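Unthorpe技術センター、夏の一般公開で卓上整理ロボットを実演

シェア 504　コメント 2

Unthorpe技術センターは8月、恒例の夏の一般公開を実施し、研究棟1階のBergeronホールにおいて、双腕ロボット「Dado」による卓上整理作業の実演を行った。Dadoは、同センターが共同研究事業「Prulus」の一環として開発を進めているもので、外部の来場者の前で動作させるのは今回が初めてとなる。会期中の来場者は2,011人であった。

開会にあたり、同センターの研究統括であるLorcan Hennessy氏が挨拶に立ち、Prulusの目的について説明した。同氏は「工場の中で決まった部品を扱う技術は、長い年月をかけて磨かれてきた。一方、事務所や学校の机の上では、物の種類も置かれ方も日ごとに変わる。Prulusでは、そうした変化のある場所で、人の手元の仕事を補助する機械のあり方を検討している」と述べ、公開の場で率直な意見を寄せるよう来場者に呼びかけた。

実演の課題は、机の上に出ている文具を一つずつつまみ上げ、所定の容器に収めるというものである。対象には、形状や太さの異なる筆記具、はさみ、定規など、学校や家庭で日常的に使用される品が選ばれた。机の上には飲料のボトルや器など、作業の対象とならない品も置かれ、アームはこれらに触れないよう経路を選びながら動作することが求められる。 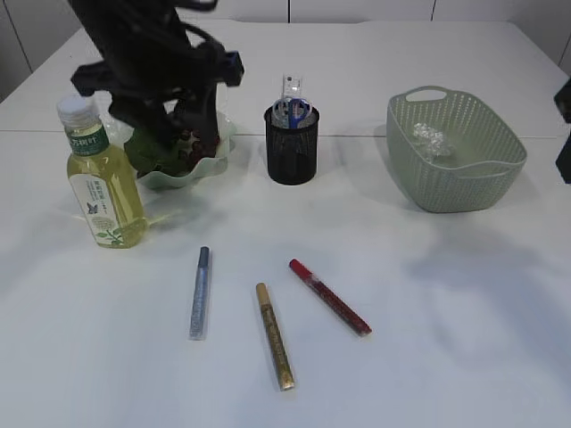 同センターによれば、1回の実演は約8分で、開始の前に担当者が机上の品の配置を変更する。配置は事前にシステムへ登録されておらず、Dadoはその都度、カメラの映像から対象物の位置と向きを推定したうえで動作を開始する。当日は午前と午後に分けて実演が行われ、各回の終了後には質疑の時間が設けられた。

会場では、机の手前に見学用の区画が設けられ、来場者は仕切りの外側から作業の様子を見学した。壁際には表示装置が置かれ、手首部のカメラの映像と、システムが次に取ろうとしている動作の候補とが並べて示された。アームが停止している間にも内部では位置の推定が繰り返されていることから、解説員が画面を用いて処理の流れを補足した。

Dadoの特徴の一つは、全体を見渡すカメラと、手首部に取り付けた小型カメラとを併用する点にある。机の全体像からは物の大まかな配置が把握できるが、つかむ直前になると、対象物がアーム自身の陰に入ることが少なくない。手首部のカメラは、この段階で指先と対象物との位置関係を確認するために用いられる。解説員は、両者の映像に食い違いが生じた場合には、原則として手首側の情報を優先し、確信の度合いが低いときには一度アームを引き上げて見直す設計としていることを説明した。

はさみは、今回の課題の中でも扱いの難しい品として紹介された。取っ手の部分と刃の部分とで幅や厚みが大きく異なり、つかむ位置によって持ち上げた際の傾きが変わるためである。安全上の配慮から、一般公開で机の上から取り上げるはさみには、刃先を覆うカバーを付けることが運用規程で定められている。

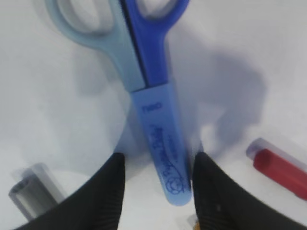 はさみをつかむ位置は、あらかじめ決められているのでしょうか。

つかむ位置は固定されておらず、はさみの向きと周囲の空き具合に応じて、その都度選択されます。容器に収める際にどちらの端を上にするかも考慮の対象となり、つかみ方と置き方は一続きの動作として計画されます。

質疑では、このほかにも安全対策に関する発言が相次いだ。小学生の子を伴って来場した保護者からは、人が誤って手を差し入れた場合の動作について説明を求める声があった。これに対し同センターは、今回の公開では作業中に人が机に近づかない運用としていること、非常停止の操作を担当する職員を常に1名配置していることを説明した。人と同じ机を共有して作業する形態については、別途、安全性の評価を進めたうえで判断するとしている。

また、学校関係者からは、教室の備品を片付ける用途に利用できるかとの質問が寄せられた。同センターは、現段階では扱える品の種類に限りがあり、実用の時期を示すことはできないと回答した。あわせて、教室で実際に使用されている文具の種類や保管の方法について、学校側から情報の提供を受けたいとの意向を示した。

午後の部では、細い筒状の品のつかみ方に焦点を当てた解説が行われた。ペンの類いは机の上で転がりやすく、指先がわずかに触れただけでも位置が変わることがある。このためDadoでは、左右の指を対象物の両側に下ろし、すき間を保ったまま位置を確かめてから閉じるという手順を採用している。指の内側には細かな溝が設けられており、滑りを抑える役割を担う。
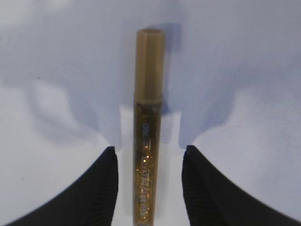
指を閉じる速度は意図的に低く設定されている。開発の初期には、作業時間の短縮を優先して速度を上げた時期もあったが、軸の表面が滑らかな品では横方向へ逃がしてしまう例が多く、現在の設定に改められた。Hennessy氏は「見学される方には、動作が遅いとの印象を与えるかもしれない。しかし、つかみ損ねた後のやり直しに要する時間を含めると、慎重に閉じる方が全体としては早く終わる場合が多い」と述べた。

動作の学習には、職員が遠隔操作によって実施した504回分の片付け作業の記録が使用された。記録には、つかみ損ねた後に姿勢を直して再度試みた例も含まれる。同センターは、失敗を伴う記録を除外せずに用いたことについて、途中で想定と異なる状態になった際の対応を学習させる狙いがあると説明している。記録の作成にあたっては、操作者ごとの癖が偏って反映されることのないよう、担当の割り振りと品の配置を定期的に入れ替えたという。

表面に光沢のある品や透明な品の認識については、なお課題が残る。ラメ入りの軸は照明の当たり方によって見え方が変化し、透明な定規は背景との境界が捉えにくい。特に、定規が他の品と重なって置かれている場合には、どの品を先に取り上げるべきかの判断が必要となる。Prulusでは、重なりのある配置を重点的な検討項目と位置付け、照明条件を変えた試験を継続する方針である。
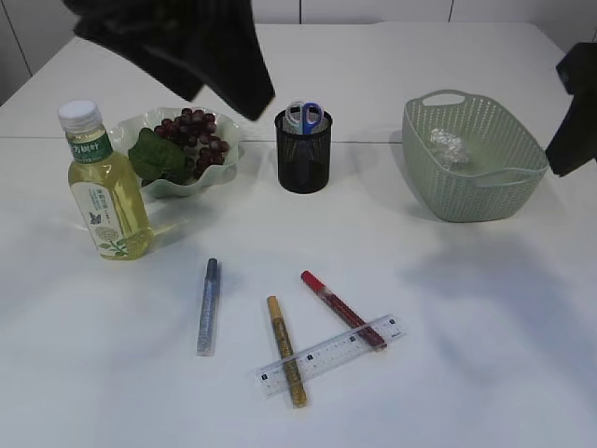 卓上整理の課題に用いられるラメ入りのペン、定規、ペン立てなど（Bergeronホール）

重なりのある配置では、上にある品を一度別の場所へ移してから下の品を取るという、段階を踏んだ作業が基本となる。2本のアームを同時に使用し、一方で押さえながら他方で引き抜く方法も検討されているが、アーム同士の接触を避けるための制御が複雑になることから、今回の一般公開では実施が見送られた。解説員は来場者に対し、人が無意識に行っている「どけてから取る」という動作にも、順序の判断と仮置き場所の選択が含まれていることを説明した。

実演と並行して、同じホールの一角では、アームの指部の構造を紹介する展示が行われた。来場者は、形状の異なる数種類の指の試作品を手に取り、溝の有無や表面の素材による感触の違いを確かめた。展示の担当者によれば、溝の深さや間隔に関する具体的な質問も多く、製造業に携わる来場者との間では、摩耗した指の交換時期や清掃の方法をめぐって意見が交わされた。紙粉やほこりが溝に入り込むと保持の性能に影響が出るため、同センターでは実演の前後に指の内側を点検し、必要に応じて清掃している。

小学生以下を対象とした体験コーナーでは、手袋を着用し、親指と人差し指の2本だけで机の上の品を箱に移す催しが行われた。参加した児童の一人は「ペンより定規の方が取れなかった。机にぴったりくっついているから難しい」と話した。会場の解説では、薄い品を平らな面から持ち上げる作業がロボットにとっても容易でないことが紹介され、端を机の縁まで滑らせてからつかむ方法など、人が用いる工夫との共通点が取り上げられた。

同センターは、来場者から回収した意見票の内容を整理し、今後の開発計画に反映させるとしている。意見票には、動作の開始前に音や光で知らせてほしい、手首部のカメラの映像をより大きく表示してほしいといった要望が記されており、このうち表示に関するものについては、次回の公開までに改善を図る予定である。

Hennessy氏は閉会に際し、「研究室の中だけで試験を続けていると、机の上に置く品がどうしても似通ってくる。本日いただいた、このような物も片付けてほしいという具体的な意見は、課題を設定するうえで大変参考になる」と述べ、来場者と関係者に謝意を表した。

Prulusでは今後、対象とする品の範囲を布製の筆入れや紙の束など、形の変わりやすいものへ広げることを計画している。Bergeronホールにおける指部の試作品の展示は、団体見学の受け入れに合わせて当面継続される。団体見学を希望する学校および事業所は、Unthorpe技術センターの見学担当窓口で申し込みを受け付けている。アームの実演を伴う見学については、設備の点検日程との調整が必要となるため、申し込みの際にその旨を申し出ることとされている。

コメント 2件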